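Household Tips » Campaign Signs and Mail

Updated March 2026

Storing yard signs between elections

Wipe each sign with dish soap and water and let it dry overnight. Pull the wire stakes out first — they scratch the print. Lay the signs flat on a shelf, with newspaper between them.

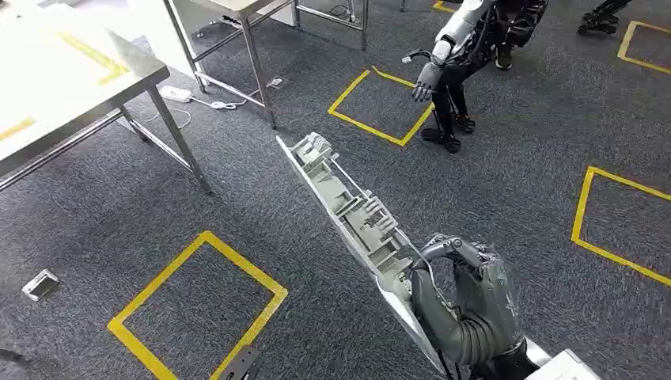 Removing sticker residue

Warm the bumper sticker with a hair dryer and peel slowly from one corner. Rub off what's left with cooking oil, then wash with soap.

Sorting campaign mail

Keep one folder for ballots and registration notices. Flyers can go in the recycling after 7 days. The Dorero town clerk gives you 30 days to correct a wrong address, so open anything from that office the same day. 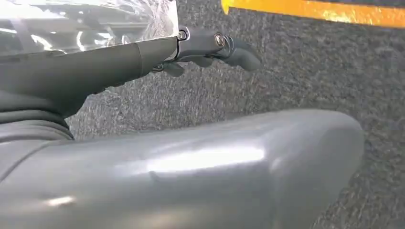

Two metal bolts on the gripper's upper housing.

Next: Cleaning up after a July town picnic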